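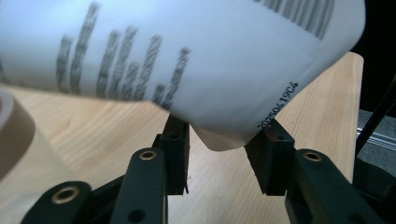 Home | Kitchen | Laundry | Pantry | Contact

Running out of things used to be my special talent. I'd get to the store, stand in the aisle and have no clue which dish soap or rice we'd bought last time, so I'd come home with the wrong one (again!). Now I do my shopping list by barcode. Any big white plastic tub with a barcode printed up near the corner gets its picture taken before it's empty, and the picture goes in an album on my phone called BUY. I cleared out 138 old screenshots to make room for it, which felt wonderful.

Posted 24/06/2024 by Pui-shan Leung

The second half of the system is the pantry walk. Every other Monday I go shelf by shelf with a pen, and anything that's down to its last quarter gets a dot on the lid. Dotted things move to the front.

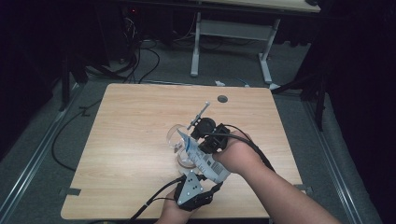
I keep two of the everyday stuff, one open and one behind it, and when the back one moves up it goes in the album. Spices are the exception, they go stale on me, so I buy those one at a time from the Qureshi shop on Nondgate.

For dry goods I pour into jars and tape the label from the bag to the back. Cooking times, date, the lot! Flour gets washed-out jars only, dried overnight with the lids off.

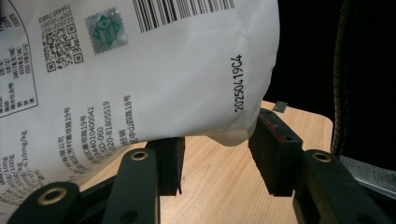 White food package with its barcode and QR code.

Comments (4)

Marge_in_Stonthorpe: The dot on the lid! Doing this tonight.

tpk: Do you date the jars too? Mine all look alike by July.

Pui-shan: Yes, masking tape on the bottom, it peels off fine.

Dell R: I tried an album and forgot to look at it. Back to paper on the fridge for me.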